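Wandton, February, five in the morning. Kettle on in the hangar, nobody talking yet.

I'd packed my own rig the night before. Packed it twice. Then lay in the swag out back of the Clindero shed listening to the windsock rope slap the pole, going over it, left riser, right riser, pilot chute, pin. Pin. Did I look at the pin? Got up in my thongs and looked at the pin.

Jump 240. Should of been a nothing number.

Mum rang while I was zipping up. Didn't pick up. Last time she rang before a load she cried and I went out at ten grand with my goggles fogged.

Plane was the old Plimeo, same colour as a bad tooth, door that stuck. Six of us in it, knees in each others backs. Paddocks going gold. Dam like a dropped coin. The kid across from me on jump 29 kept checking his altimeter, tapping it, checking. I used to do that. I wanted to tell him something useful, couldn't think what, offered him half a Minty.

Red light. Door. Cold that gets into your teeth.

And then I didn't want to go. Simple as that. No fright in it, just a big flat no, like turning down seconds. The kid looked at me. Green light. He went, yelling somthing, gone small in 2 seconds.

I shuffled back and sat on the floor.

The pilot didn't turn round. We came down the slow way, over the silos and the highway, and I saw the whole valley for once with nothing to do but look.
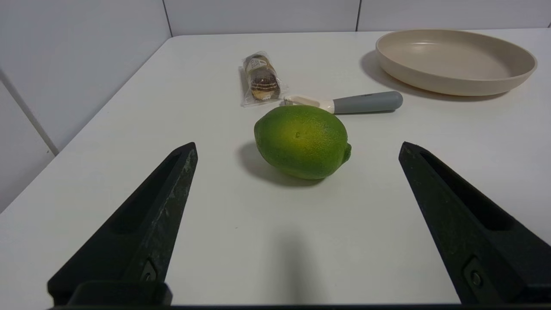
Wheels down, bounce, bounce. The kid was already walking in across the grass with his canopy bundled up in his arms, waving at me with his elbow. I got my phone out and rang Mum back.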